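Gokeck 무선 수영장 청소기 한 시즌 사용 후기

작년까지는 긴 봉에 브러시를 달아 손으로 바닥을 밀었다. 마당 수영장이 크지는 않지만 한 번 하고 나면 어깨가 뻐근해서 올해 5월에 Gokeck 무선 청소기를 샀다. 같이 고민한 제품은 Starnix 유선형이었는데, 전선이 사다리에 감길 것 같아 무선으로 정했다.

본체는 물을 뺀 상태에서 한 손으로 들 만하다. 물에서 막 건져 올리면 꽤 묵직하니 가장자리에서 잠시 물을 빼고 드는 편이 낫다. 완충하는 데 다섯 시간 걸리고, 설명서에는 최대 128분 작동한다고 적혀 있다. 우리 집에서는 그보다 일찍 멈췄지만 바닥 전체를 도는 데는 모자라지 않았다.

모래와 낙엽은 잘 빨아들인다. 벽면은 물 높이 바로 아래까지만 올라가고, 타일 줄에 낀 때는 그대로 남아서 솔로 따로 닦는다. 계단 모서리도 자주 빼먹는다. 필터 통은 위 뚜껑을 열고 꺼내 호스로 헹구면 된다. 송홧가루가 날릴 때는 기본 필터로는 부족해서 촘촘한 필터를 따로 끼웠다.
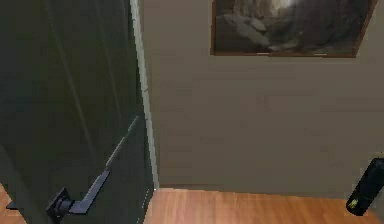

벽면은 수온이나 필터보다 물때 영향이 크다는 것이 Nirnesari의 댓글이었다. 벽이 미끄러우면 바퀴가 헛도니 염소 농도를 맞추고 솔질을 한 번 한 뒤에 돌려 보라고 했다. 그대로 해 보니 전보다 높이 올라갔다. 타일 줄은 여전히 손으로 닦는다.

소음은 물속에 있을 때 거의 들리지 않는다. 충전 단자 덮개는 고무인데 조금 뻑뻑하다. 덜 닫힌 채로 물에 넣으면 안 되니 매번 손톱으로 눌러 확인한다. 바퀴 고무는 지금까지 41회 돌린 상태에서 눈에 띄게 닳지 않았다. 교체용 브러시는 Sachdeva에서 주문했고 끼우는 데 공구는 필요 없었다.

바닥 청소가 주된 목적이면 살 만하다. 벽과 타일까지 맡길 생각이면 다른 제품도 비교해 보기 바란다. 시즌이 끝나면 필터를 말리고 배터리를 반쯤 채워 실내에 둘 예정이다.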